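Speaker notes: Packing for a weekend with new youth members
21 October 2023
By the training desk, Wiltow District Youth Outdoors

Opening

Thank everyone for coming. Say where the restrooms are and that the handout is on the back table. Questions at any time.

Start with what this talk covers. It is for adults who will take young people, mostly ages ten to thirteen, on their first two-night camp. It covers what goes in the pack, who packs it, and what the adults carry for the group. It does not cover tents or food planning. Those are in the November session.

Ask for a show of hands: who has taken a group out before? Who has gone along as a parent only? Adjust the speed from there.

Who packs the bag

Main point of the evening, so say it early. The kid packs the bag. A parent can stand in the room. A parent can read the list out loud. The kid picks up each item and puts it in.

Tell the Remness story. Three years ago at the Remness spring camp we had a boy who was sure he had no flashlight. He borrowed one both nights. At home his mother opened the side pocket and found it with the batteries still in the package. She had packed it neatly and he had never seen it go in. Everybody in the room has a story like this one. Let one or two people tell theirs if there is time, then move on.

If a parent asks about a kid who really struggles with this, suggest laying everything on the bed first. Walk down the list together, then let the kid load it. Do it two nights ahead so there is time to find the missing sock.

The list

Hold up the handout. Go over it in the order printed.

Sleeping bag in a waterproof sack. A trash bag works fine. Twist the top and fold it under.

Sleeping pad. Closed foam is better for beginners. Inflatable pads get holes, and an eleven-year-old will not tell you about it until morning.

Clothes. One set to wear, one set to change into, one set for sleeping only. Sleep clothes stay in the sleeping bag sack and do not come out during the day. Repeat this. It is the item most often ignored, and it is why kids are cold at night.

Socks. 4 pairs for two nights. Wool or a wool blend if the family has them. Do not send people out to buy expensive socks.

Rain jacket. Ponchos are acceptable but they catch on everything. Remind them that "water resistant" on a label can mean very little.

Warm layer and a hat, even in June.

Headlamp, water bottle, bowl, spoon, toothbrush, small towel. Name on every one of them. Masking tape and a marker will do.

Not on the list: hatchets, fuel, any knife the leader has not approved, large speakers. Phones are up to each unit. At Wiltow we collect them at the trailhead and hand them back at pickup. Other units do it differently and that is all right.

Weight

Bring the bathroom scale out here. Weigh the sample pack in front of the group, then take out the extras and weigh it again.

The rule we use is that a new camper should not carry more than a fifth of body weight, and less is better. For a small kid that is not much. If the group gear pushes the pack over, an adult or an older youth takes the group gear.

Most of our first camps are car camps with a walk of 200 yards from the lot. Weight still matters there. A kid who cannot lift the pack will drag it, and the bottom of the pack will wear through.

Loaner gear

Nobody should stay home for lack of a sleeping bag. Say this plainly. Some parents will not ask in front of others, so give them the sign-out email on the back of the handout.

The Janevski shed has bags, pads, rain jackets in youth sizes, and packs. There are over 3 dozen items on the sheet right now. Return things clean and dry. If a zipper broke, tie a piece of red yarn on it and tell us. We would like to hear about it in the fall and not find out at the next camp.

The Prorik lodge has a smaller closet with boots only. Sizes are hit and miss. Call ahead.

Group gear for adults

First aid kit, checked the week before. Open it and look, do not go by the label on the lid.

Medical forms in a zip bag, carried by an adult who will be with the group the whole time. A second copy stays in a vehicle.

Medications. Original containers, written instructions, handed from parent to leader in person at drop-off.
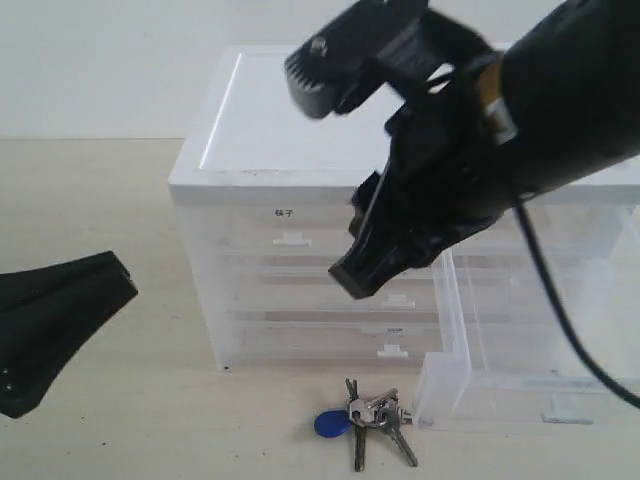

Spare items. We bring 2 extra headlamps, a bag of dry socks in mixed sizes, one extra sleeping bag, and a roll of duct tape. Most of it gets used. The spare sleeping bag has been out on every spring camp we have run except one.

Repair kit. Needle, heavy thread, tent pole sleeve, a few cable ties, safety pins. Fits in a sandwich container.

The check at drop-off

Allow half an hour before you plan to leave. Lay out a tarp. Each kid opens the pack and finds three things when asked: rain jacket, headlamp, sleep clothes. If they can find those without dumping the whole pack, they are ready. If they cannot, have them repack right there with an older youth helping.

Parents stay until the check is done. This is when you find out that a jacket is at home on its hook, and the parent can still go and get it.

Do not make a show of anyone who forgot something. Hand over the spare and write it down so it comes back.

Afterward

Ask the kids at the closing circle what they never used and what they wished they had. Write the answers on the back of the list. The handout has changed a good deal because of those answers. Camp chairs came off. The second pair of shoes went on.

Questions

Likely ones: cots (no, for the first camp), stuffed animals (yes, in the sleep sack), what to do about bedwetting (talk to the leader privately, spare bag and a quiet plan), whether siblings can share a pack (no, each carries their own).

Leave the sample pack open on the table so people can look through it. Collect the sign-in sheet before they go.

Last updated after the fall leader meeting; loaner sheet totals to be checked again before spring.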